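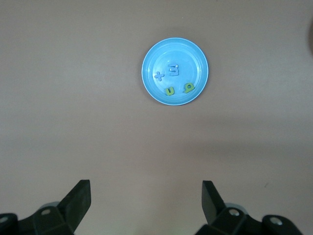
Counting the last letter: how should partial placements score?
Board: Manipulation / Imitation learning
22 replies, page 1

potgieter_rig
Posted 11 April 2022

We are trying to settle the scoring method for a letter sorting task before the numbers go into a report, and the group is split. Posting here in case others have been through it.

Setup is two arms over one table, a wrist camera on each and one fixed view of the workspace. The pieces are small flat alphabet and number shapes. Containers are bowls and plates, changed between layouts. The policy takes the camera views plus joint positions and outputs a chunk of 50 actions. Training set is 300 teleoperated demonstrations. Evaluation is 48 trials, same starting layouts for every checkpoint.

Until last week we reported episode success: all pieces in the right container inside the time limit, otherwise zero. With that metric the two checkpoints we care about come out level, 30 of 48 each. Watching the recordings, they are clearly not the same policy. Checkpoint A tends to do everything except the final piece and then hover. Checkpoint B either finishes or goes wrong on the first grasp and never gets back on track.

Proposal is to score each piece separately and report the mean. Zinhle Ngubane, who wrote the evaluation script, is against it. Her argument is that pieces within an episode are not independent, so a per-piece mean makes the sample look far bigger than it is.

Opinions?

medside_lab
Reply 1

She is right about independence. Report per-piece if you want, but resample whole episodes for the interval, never single pieces. If your bootstrap draws pieces, the error bars will be too narrow and a reviewer will catch it.

I would keep episode success as the main number and put the per-piece score next to it.

iken
Reply 2

Disagree with keeping episode success as the main number. It throws away most of what you measured. With 48 trials and a yes/no outcome you can't separate two policies unless one of them is much worse. You already have the proof: 30 and 30.

Also, what counts as "in the container"? We had a piece resting on the rim of a bowl and three people scored it three ways.

potgieter_rig
Reply 3

On the rim: we score at the moment both grippers have opened and withdrawn. Touching the table means out. On the rim but not touching the table means in. I don't love the rule but it is written down, and two people scoring separately agreed on nearly every trial.

The harder case is a piece that is still held when time runs out. 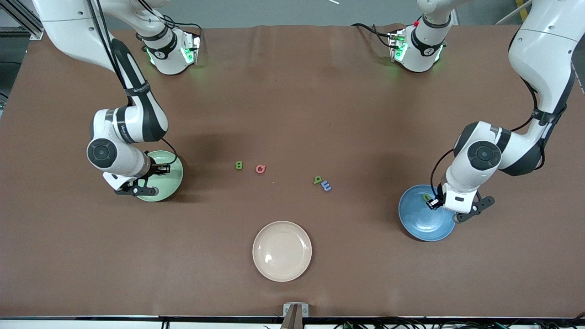 At present that scores zero if the fingers are closed at the cutoff, even if the gripper is already over the correct bowl. Checkpoint A loses a lot of pieces this way. I checked the logs, and in most of those trials the gripper opens within a second or two of the limit.

medside_lab
Reply 4

Then your metric is measuring speed as well as accuracy, and you should separate them. Run past the limit, log the time of every release, and plot pieces placed against time. One curve per checkpoint. The cutoff becomes a line you draw on the plot afterward.

zallia
Reply 5

Seconding the curve. We did this on a similar two-arm setup and the ranking of our policies flipped depending on where the cutoff was. If I had only seen the table I would have picked the wrong one.

One caution. If you extend the limit, extend it by a fixed amount for everyone and decide that amount before looking. Otherwise somebody will keep extending until their favorite finishes.

iken
Reply 6

Question on the pieces themselves. Do you score by identity or by color? A 6 and a 9 are the same shape turned around, and if the layout is randomized by rotation the wrist view can't tell you which it is.

potgieter_rig
Reply 7

By color group for the main task. There is a second task where the instruction names the character, and for that one we merged 6 and 9 into a single class after the first pilot. The lowercase u and n have the same problem so they are merged as well. We left m alone, which may have been a mistake. At some rotations it reads as a sideways E.

Pale pieces in a pale container are the other weak spot. With a blue piece on a blue plate the wrist view has very little contrast to work with. Both checkpoints do worse on those layouts, B more so.

zallia
Reply 8

Then don't average over containers either. Break it out. If low-contrast layouts are a quarter of your trials and one checkpoint fails there, the overall mean hides it completely.

medside_lab
Reply 9

Careful. 48 trials split by container and by contrast and by checkpoint leaves you with a handful in each cell. I would choose one split in advance and treat any other as exploratory, labeled that way in the text.

iken
Reply 10

Or run more trials. Evaluation is cheap compared with collecting 300 demonstrations.

potgieter_rig
Reply 11

It is not that cheap here. Each reset is done by hand against an overlay of the starting layout, and reset takes longer than the trial. We tried faster resets without the overlay and the between-operator difference was larger than the difference between checkpoints. So 48 per checkpoint stays for now.

I am leaning toward the following:

1. Episode success, as before, for comparison with our earlier report.
2. Pieces placed against time, interval from resampling episodes.
3. One planned split, low contrast against everything else.
4. Held at cutoff logged as its own outcome, not merged with dropped or never grasped.

medside_lab
Reply 12

Fine by me. For item 2, pair the trials by starting layout when you compare A and B. You used the same layouts for both, so use that. The interval on the difference will probably be tighter than the two separate intervals suggest.

iken
Reply 13

Still think item 1 should go last. People read the first row and stop.

potgieter_rig
Reply 14

Passed all of this on to Zinhle. She accepts 2 and 4, wants item 1 kept first, and wants the split in item 3 defined by a measured color difference in the wrist view - her objection is that "low contrast" currently means whatever the operator thought on the day. I can't argue with that. Does anyone have a threshold they have used, or do we need to pick one from the demonstrations?

zallia
Reply 15

Pick it from the demonstrations and freeze it before you touch the evaluation recordings. We used the median piece-to-container difference in Lab space, computed on the frame just before the grasp. Watch out for highlights on glossy plates, they pull the container average up. We masked the brightest pixels first. I can post the masking snippet if it helps.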